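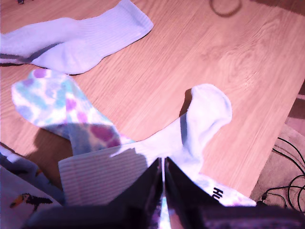 The Flekel laundry in Stoklow will keep its sock-sorting robot after a trial in February, the company told its employees this week. The seven people who work in the sorting room will keep their jobs, but the content of these jobs is going to change, and not all of them are happy with how it was decided.

Flekel washes clothes for private customers, student homes and small hotels. It has 245 employees at its different sites, and the Stoklow site is the oldest of them. Sheets and towels have gone through folding machines there for many years. Socks were always left to human hands, as they come out of the dryer in every size and color, often inside out, and very often with the partner missing.

The robot was built by Erkiler, a supplier of small machines for laundries and packing rooms. It has one arm with a two-finger gripper, and it works at a table. It picks up a sock, moves it to a free place, compares it with the other socks it has already seen and lays the two that match on top of each other. A worker then takes the pair, rolls it and puts it in the customer's bag.

During one week in February, the sorting room wrote down every sock that was given to the robot. There were 2,958. The robot put 2,293 of them in the right place without any help. For the other 665, a worker had to come to the table, either to free a sock that was stuck under another one or to correct a wrong match.

The management says this is good enough to continue. In a letter that was hung next to the time clock, it writes that the robot is slower than a person for one single pair, but that it can go on during breaks and in the last hour of the evening, when the room is usually empty of staff.

The workers see the same numbers in a different way. One woman who has been in the sorting room for eleven years explained that 665 interruptions in a week is a lot when you are in the middle of something else.

"You start on a bag of shirts, then the lamp goes on, and you walk to the table," she said. "It is one sock lying on another sock. You lift it, you press the button, you walk back. Then you must find where you were in the shirts."

She added that she does not want the robot to be taken away. Pairing socks for a full shift is hard on the neck, and the eyes get tired under the lights. Before the trial, she and her colleagues changed places every hour so that no one had to sit at the sock table the whole day. Since February they sit there much less.

White socks the hardest

According to the workers, patterned socks are the easy part. A tie-dye sock or one with printed letters has usually only one possible partner in the bag. White sports socks are another story. Many customers own a dozen of them, from two or three different packs, and the difference may be only a gray stripe at the heel or a cuff that is one finger wider.

"My daughter plays handball, so I know these socks from home also," said a worker on the morning shift. "I feel the thickness with my hand and I know already. The robot must look, and sometimes it looks at the wrong side."

Erkiler answered, in reply to questions from this paper, that the gripper does not measure how thick a fabric is and that the machine decides from the camera only. The company wants to improve how it treats socks that lie across each other. At the moment the arm tries to pull the upper one away first. When it takes hold of both, it puts them down again and tries from another direction, and after the third try it calls for a person.

Small pieces which are not socks can also end up on the table. The workers mention baby shirts, washcloths and the belt of a bathrobe. In the first days of the trial the robot tried to find a partner for these. Now the bag is emptied into a tray and checked by hand before anything goes to the table, a step which did not exist before and which takes one person several minutes for each large bag.

This checking was not in the original plan. The workers proposed it themselves in the second week, and the management later put it in the work instructions. Two of the seven have since been trained to restart the arm, clean the camera glass and change the rubber on the fingers. They got one day of training from Erkiler. Their wage group has stayed the same, and this is the point that has caused the most discussion.

Question of pay

The works council at Flekel asks that the two trained workers be paid as machine operators. The people at the folding machines for sheets, it says, have been in this group for a long time, and their training was not longer. The management has so far answered that the robot was only on trial and that nothing could be fixed before a decision was made. Now that the decision is there, the council expects a new answer before the summer.

It also wants a written promise that the number of people in the sorting room will not go down when the robot becomes better. The letter from the management says that "no position will be removed as a result of this introduction." The council finds the sentence too short. It says nothing about what happens when somebody retires, and one of the seven will retire next year.

Asked about this, the head of the Stoklow site said that she could not promise to fill every position for all time, with a robot or without. She pointed out that the laundry has had problems finding people for the sorting room, and that the last open position stayed open for five months. In her view the robot makes the job easier to offer, because fewer hours are spent sitting at one table.

The hours are changing as well. Until now, the evening shift ended when the last bag was paired. On busy days, such as after a school holiday, this could be forty minutes later than planned. From next month the evening shift will end at a fixed time, and the socks that are left will be given to the robot. What it cannot solve stays on the table until the morning.

For some this is good news. One worker who takes the bus said that she missed it twice a week during the winter and had to wait for the next one. Another one said that he had counted on the extra minutes, which were paid, and that he will feel the difference at the end of the month. The morning shift is also not sure about the plan. Its members say they will begin the day with the most difficult socks of the day before.

Other laundries watching

Flekel is not alone in trying this kind of work with a robot. Khattak, which washes work clothes for workshops and kitchens, says it has visited the Stoklow sorting room and looked at the machine for one afternoon. It has not ordered one. Work socks are mostly of the same kind, the company explains, so they can be put together without looking for the exact partner, and the cost would be hard to defend. It is more interested in a robot that can turn gloves the right way out.

Flekel does not want to say what it pays for the machine. It is rented, and the contract can be ended with three months of notice. A second robot is not planned for Stoklow, where there is no space for another table unless the shelves for the finished bags are moved to the corridor.

For customers, little will be different. The price for a bag stays as it is. Socks without a partner are still collected in a separate net and returned with the rest, and complaints about mixed pairs can be made at the counter in the same way as before. In February there were a few more of these complaints than in January, the site head said, most of them about white socks. Since then, a worker looks over each pair again when rolling it.

The woman with eleven years in the room says she does this checking without thinking. She is more occupied with where she will stand. The table of the robot was placed by the window, where the light is best for the camera, and the shirts were moved to the back wall. She has asked if there could be a lamp over the shirts. The management has said yes, and the electrician is expected after the weekend.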